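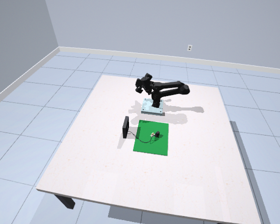 Should the simulation seat be bought before the arm?
Buy the seat first. It fixes the reach, the table size and the cable lengths, and those three numbers drive most of the remaining order.

Cable bench planning gallery
Compiled by Irena Laskowska, equipment planning, Varel site

The gallery accompanies the equipment request for the cable handling bench at Varel. The request covers one arm, one table, a base plate, a work mat and the simulation license. Renders come from the layout model kept by Estíbaliz Llorente, and the same model is used for the reach study. Line numbers refer to the budget sheet in the project folder.

Line 1, arm and gripper. Two quotes are in hand, from Iltance and from Quintana. Iltance includes the controller and the gripper in a single price. Quintana lists the gripper separately and charges for the mounting kit. The sheet carries the Iltance figure until the Quintana quote is reissued with freight.

Line 2, base plate. The modeled plate has a screw hole at each corner. Hole spacing must be confirmed against the supplier drawing before the table is drilled. Machining goes to the site workshop and is charged to internal hours.

Line 3, table. Top size is taken from the model. Do not order a smaller top to save on freight - the part mat, the upright panel and the cable run between them all need room in front of the plate. 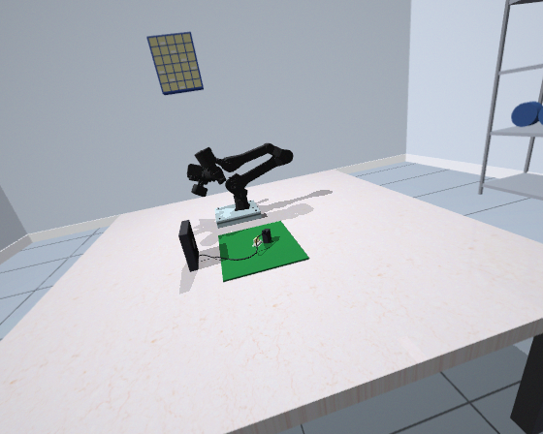 Bench layout, render: arm on its base plate, green mat in front, cable run to the upright panel.

Line 4, part mat. Low cost, ordered from Cleva with the other consumables. Two mats per bench, one in use and one spare. Color is to match the model so that camera settings carry over.

Line 5, test cables. Budget for 40 pieces. Connectors wear under repeated handling and should be treated as a consumable. Reorder when the drawer is down to a quarter.

Line 6, simulation license. Annual, one seat. The renewal falls in November and belongs in the operating budget, separate from the capital request. A second seat was considered and dropped; the reach study and the layout work can share one.

Line 7, floor and power. Outlet positions in the model are placeholders. Facilities will mark the real ones once the room is assigned, and the controller lead is ordered after that.

Lead times used in the plan: arm, 3 months from purchase order; table, 2 months. The plate is released to the workshop when the arm order is confirmed.

Open items
Freight terms from Quintana.
Room assignment at Varel.
Gripper finger set - standard or narrow, pending the reach study.
Spare parts list for the wrist joints, to be requested from both suppliers.

Corrections to the budget sheet go to Irena Laskowska. Model changes go to Estíbaliz Llorente.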